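Daher Slotted Card Organiser -- brown cardboard

Back in stock March. Flat packed, folds up in a minute or so, no glue needed. Small slots for anything card sized: key cards, loyalty cards, name badges, raffle tickets. Sits on a reception desk or a shelf, or goes in a drawer if the drawer is deep enough (check first please, we get a lot of returns over this).

Sold singly or in packs of 11. Trade packs of 50 on request, ask for Damir Ivanov at the Romevville counter. Orders in before 2pm go out same day, mostly.

Plain finish, takes a pen or a sticky label fine. Not waterproof. Dont stand a plant on it.

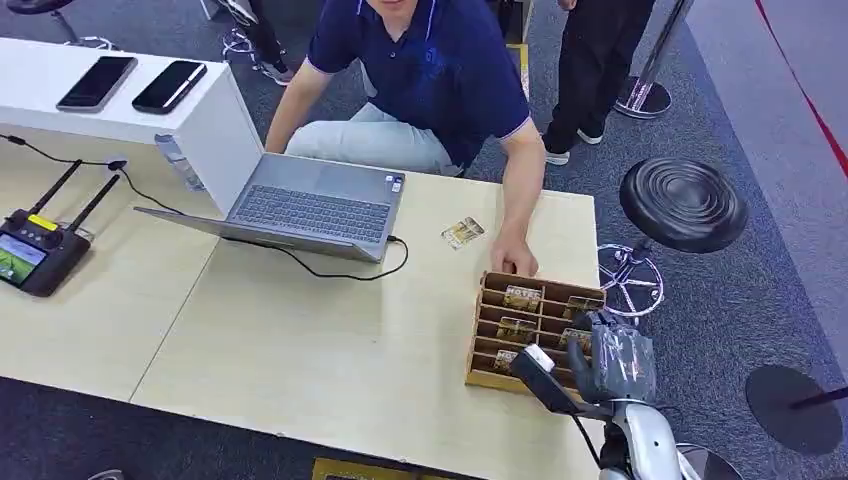
Zerrin Kahraman wrote in to say hers has been on the front desk for a whole season and the dividers still stand up straight, though she'd like a lid, and could we please do it in a darker colour.

No lid yet -- asked Virnard, they say maybe. Darker colour is coming, no date.

Spare dividers: order code 53, sold by the bag. They fit the old model too but a bit tight, trim the corners with scissors.

Delivery is free on trade packs. Singles go by post, folded flat, so pick up from the counter if your letterbox is narow. Returns within the month, unfolded and unmarked.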